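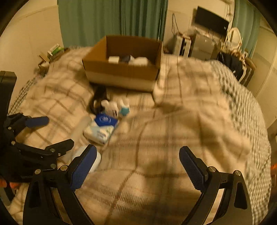
Holbridge restaurants to trial published reheating and holding temperatures

September 19, 2022

A trial scheme under which restaurants publish the temperatures at which they hold cooked food will start in Holbridge in October. Taking part is free, and 50 kitchens have signed up, from hotel dining rooms to takeaway counters.

The scheme was drawn up by Hiba Ghanem, a former hotel chef who now works as a food safety trainer. Each kitchen will be given a probe thermometer and a wall-mounted logger. Staff take a reading from every hot-held dish at the start of service, at the midpoint and at the close, and the logger sends the figures to a public web page within the hour. Diners can look up a restaurant by name or street.

Hot food in England must generally be kept at 63C or above while it is on display or waiting to be served, with a limited exemption of up to two hours. Kitchens already keep their own records of this, usually on paper. Ghanem said the paper sheets were often filled in at the end of a shift and from memory.

"A column of identical numbers tells an inspector very little," she said. "A logger puts a time against each reading, and the reading comes from the probe."

A smaller test was carried out in the Estberg quarter of the town in the spring. Over that period 2608 readings were taken, of which 126 fell below 63C. Most of the low readings came from three types of dish: rice, gravy and sliced roast meat held in shallow trays. Trays nearest the serving side of the counter were the coolest. Several kitchens moved to deeper trays with lids as a result, and one replaced a bain-marie with a faulty thermostat.

The web page will show the median reading for each dish type, the lowest reading of the past week and the number of checks missed. It will not give a star rating or an overall score. A dish held under the two-hour exemption will be marked as such, with the time it left the heat.

Fadi Tarawneh, who owns the grill restaurant Hijazi, took part in the Estberg test and has joined the new trial. He said the checks added a few minutes to each service but that he had doubts about the public page.

"A customer sees 61 next to the lentils and does not know that the lid was off for stirring," he said. "There should be room for a note."

A comment field of up to 50 characters has since been added to the logger software - staff choose from a set list of reasons or type their own.

The cost of the equipment is put at £1255 for the first batch of probes, with the loggers on loan from their maker for the length of the trial. Probes will be checked in iced water and boiling water once a week, and any that drift by more than one degree will be withdrawn.

A similar trial is planned for Cinanville if the Holbridge figures prove usable. Cold display units are not covered at this stage.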